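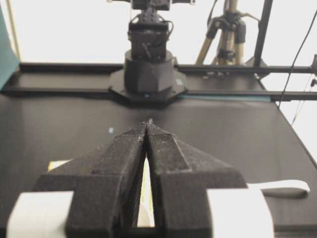

Adaeze Garba reckons a black table tells on you. Every crumb, every scrap of tape, every bit of paper you meant to bin on Friday shows up on it, and she wouldn't swap it for a white one if you paid her.

I'd driven out to Pulham expecting to talk about shelving, because that's what I'd rung her about, and we got to shelving for maybe five minutes. The rest of the morning went on tabletops. I have no regrets! I also have a page of notes about dust.

"My first one was pale and glossy," she told me, filling the kettle. "Gorgeous for a week. Then the sun came round in the afternoon and I couldn't look at it. I was wearing a cap indoors."

So she went dark and matte. There's still a bit of shine when the light hits it, but you can work at it without squinting, and small pale things are dead easy to find. A speck of blue stands out as well, as you can tell from the photo. Black screws are another story. She keeps those in a jam jar lid and has done ever since she lost one on a Monday and found it in November, in her shoe.

I asked whether a surface that size was a bit much for one person. She laughed at me.

"People buy a small table and think they'll be tidy," she said. "They're not tidy, they've just got it all on the floor."

Hers came secondhand from a place called Omoregie, over in Plomthorpe, and it cost her $80 to have it brought across because it wouldn't go in anyone's ute. She'd been quoted $708 for a new one. The metal rails were the bit she was keenest on. Her old table had a timber frame that moved with the weather, and she was forever folding up cardboard to go under one leg. With dark aluminium you bolt it, check it with a level and get on with your day.

"Check it again after a week, though," she added. "Bolts settle. Mine did."

Then cleaning, which I'd been dreading as a topic and which she is very, very keen on. A barely damp cloth first, then a dry one straight after, always in the same direction. She won't have spray polish in the building. She tried a tub of something called Sadis - a friend swore by it - and it left cloudy rings that took her most of a weekend to get out. The tub is now a doorstop.

Tape gets peeled off low and slow, and if it leaves gum behind she rolls it away with her thumb. No scrapers. I confessed to using a butter knife on my desk at home and there was quite a long silence.

What about things that end up on the table and stay there? I've got a stapler that hasn't moved in years. Adaeze does a sweep before she locks up, but only of the front edge, where her hands go. The middle she leaves alone if she's coming back to it in the morning.

"If I pack the lot away I spend an hour getting it out again," she said. "I'd sooner have the hour."

We did get back to shelving as I was putting my coat on. She likes it deep, she likes it low, and she got hers for $89 at a clearance sale.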